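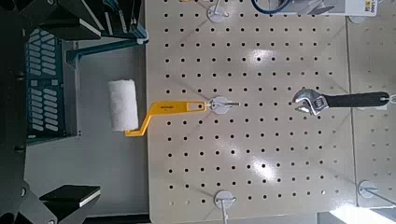 Tool Wall FAQ

Answers for members using the pegboard storage at the Zudside workshop. Maintained by Kasun Samarakoon. Last revised in August.

What are the boards rated for?

The working limit is 51 pounds per panel, evenly spread. A single hook should carry no more than 3 pounds. Both figures come from our own load test on the installed wall and allow a margin for people pulling downward as they lift a tool off. Drills, clamps longer than your forearm and anything with a battery pack go on the shelf unit.

Which hooks fit?

The wall uses the Vultari round-base hook with a single wire prong. The base spreads the load over the face of the panel and keeps the prong from working loose in the hole. Hooks from other systems may go in, but a small difference in wire diameter is enough to let them rotate. If you bring your own hook and it turns under finger pressure, take it out.

Can I move a hook?

Yes, if it is bare. Lift the prong to horizontal, pull the base straight off the panel, and press it into the new position until the base sits flush. Do not twist it during removal. Twisting enlarges the hole, and an enlarged hole will not hold a base again.

If the hook has a tool on it, ask the person on the desk first. The tool positions are listed on the inventory sheet, and the sheet has to be corrected when a position changes.

Why are there hooks with nothing on them?

Spare positions are deliberate. A tool returned from a bench often needs to wait for cleaning or inspection, and a bare hook gives it somewhere to go. Spare hooks also make it possible to hang long tools without crowding the next position. A missing tool is identified from the inventory sheet, never from a bare hook.

How should a tool with a slotted handle be hung?

Slots are the preferred hanging point for painting tools. A slot lets the handle slide on the prong until it finds its own balance, where a tight round hole tends to bind. On the wall, the paint roller with the yellow handle hangs this way, with the hook passing through the slot at the end of the grip. Push the handle on until it is close to the base. A tool left near the tip of the prong puts more leverage on the panel and is easier to knock off with a sleeve.

Can a roller go back on the wall with the cover fitted?

Yes, provided the cover is clean and fully dry. Squeeze it in a paper towel; if the towel picks up moisture or color, it is not ready. Water-based paint should be washed out at the utility sink until the runoff is clear, then the cover spun and stood on end overnight. Covers used with oil-based coatings are not stored here at all. Put them in the lidded metal can by the rear door.

The nap should not press against the panel or another tool during storage. Constant pressure leaves a flat band that shows up on the next wall you paint.
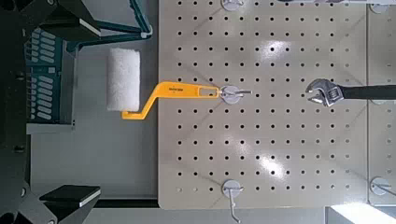
How much clearance does a roller need?

Measure from the outer end of the cover, since the cover is the widest part of most rollers and the handle tells you very little. Allow 2 inches beyond that point in every direction. Hanging one beside a panel edge is acceptable: the white cover on the yellow-handled roller extends past the left side of the board, which keeps the nap off the perforated surface. The same placement would be wrong next to a walkway, where a passing shoulder could catch it. Check that the handle is still seated on its hook after you let go.

Where do adjustable wrenches go?

On the same wall as the painting tools. Before hanging one, wipe the jaw and the adjustment worm with a dry rag and run the jaw through its full travel. If it skips or sticks, tag the wrench and leave it at the desk. Apply one drop of Uddin light oil to the worm after any job involving water. Wipe off the excess so that it does not transfer to the roller covers.

The jaw can be left open or closed. We have no preference.

How are the panels cleaned?

With a damp microfiber cloth and a little dish soap. Abrasive pads dull the finish, and solvent can creep into the holes and stay there. Grease around a hook base means the hook has to come off before wiping – otherwise a ring remains. Dry the panel before refitting anything.

The overhead lights produce strong reflections on the face of the boards. Look at the surface from the side when checking for residue.

What should I do if a panel moves?

Stop hanging tools on it and tell the desk. Slight flex at the center is normal. Movement at an edge or at the seam between panels usually means a fastener has backed out. Please do not tighten it yourself, as the spacers behind the boards crush easily.

Can I buy the same parts for home use?

Panels are ordered through Clostton, part 2000, and hooks are sold separately. We do not resell either. The desk can lend you the drilling template for up to one week.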